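Trindside Facilities Exchange
Board: Shared Rooms and Furnishings
Topic: Power strips and cables on stone floors in shared rooms

Posted by Ops_Langlois
27/10/2025

Good morning to all members. Our office is revising its written standard for shared activity rooms, and the section on temporary power is the one on which our reviewers cannot agree. The present text, adopted in May, permits power strips to lie on the floor provided that they are placed against a wall or a piece of furniture. A proposed amendment would prohibit floor placement altogether and require that every strip be mounted at least 12 inches above the floor.

The rooms concerned have polished stone floors and movable furniture. Drilling into the floor is excluded by the lease. I would be grateful to learn how other organizations have worded this provision and whether the wording has been followed in practice.

Posted by hallkeeper_east

We adopted a full prohibition and withdrew it within the year. Mounted strips were in the wrong position each time the furniture was moved, and users brought their own extension cords to make up the distance. The result was more cable on the floor than before. I would advise against the amendment as described.

Posted by R_Compliance

I must respectfully disagree with the previous reply. A prohibition fails when it is issued without enough outlets to support it. Our rooms were fitted with additional wall outlets first, and the rule was introduced afterward. It has been observed without difficulty. A strip on a stone floor is exposed to mop water, to chair casters and to feet, and placement beside a cabinet addresses only the last of these.

Posted by Ops_Langlois

Thank you both.

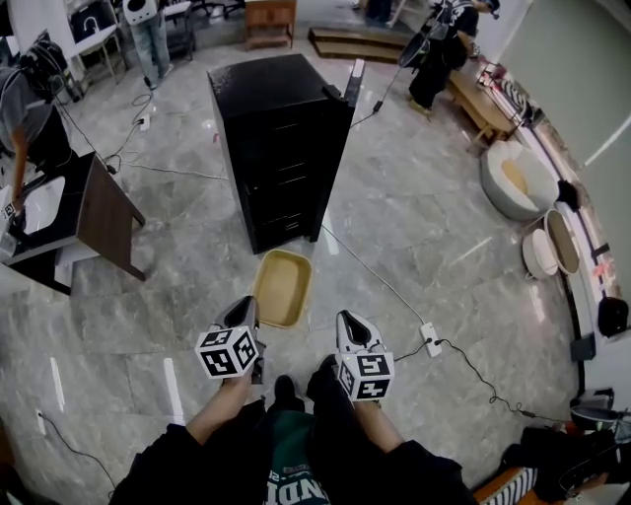 Activity room with furniture in use. Power strips at right and upper left.

The points I would ask members to consider are the cables trailing across the floor from the left and the thin white cable that runs down from behind the tall black cabinet to its strip. The second appears to me to be acceptable under the present text. The first does not.

Posted by hallkeeper_east

I agree with that reading. The cable from behind the cabinet runs down to a single strip. My concern on that side would be the black cable that coils away from the same strip. Slack of that kind should be gathered and secured with a fabric tie. Our own standard states that no free loop may remain on the floor, and this one sentence has been more useful to us than the rest of the section.

Posted by R_Compliance

The attachment supports my earlier position. There is a white basin at the small table on the left, and there are cables on the floor on that same side of the room. I make no claim as to whether the basin holds water. A written standard should nevertheless assume that any basin may at some time be filled. We require a separation of 50 inches between any basin and any floor-level connection, measured along the floor.

I would also recommend that the shallow beige tray in front of the cabinet be given an assigned place off the floor. A tray that low is easily missed by a person carrying a box, and if it stands in front of drawers it must be moved whenever the lower ones are opened.

Posted by Lowbench

May I offer a comment on the furniture. The low wooden bench along the right side is a suitable place to carry a cable route. We attached covered channel to the rear underside of two similar benches and the cables have remained out of the way. The round pet bed beneath the bench would need to be placed elsewhere if this is done, as animals should not be able to reach the channel. The low wooden step platform should likewise be kept clear of all cable. Ours is the item over which visitors most often stumble, even with nothing near it.

Posted by hallkeeper_east

Channel beneath a bench fixes the bench in position. For a room that is rearranged weekly I would not recommend it.

Posted by Lowbench

That is a fair objection. Our benches have not been moved since they were installed. For crossings in open floor we use the Jokach low-profile cover in gray, held by removable tape. The tape leaves a residue on polished stone if it remains in place for more than a season, and it should be tested on a small area first.

Posted by Ops_Langlois

The replies have been most helpful. I intend to submit the following revised text for internal review:

Section 13. Power strips may be placed on the floor only where they stand directly beside fixed or heavy furniture. No cable may cross open floor without a cover. Excess cable shall be tied. No floor-level connection shall be placed within 50 inches of a basin.

Posted by R_Compliance

The text is an improvement. I would still ask that "heavy furniture" be defined, and I maintain my preference for mounting.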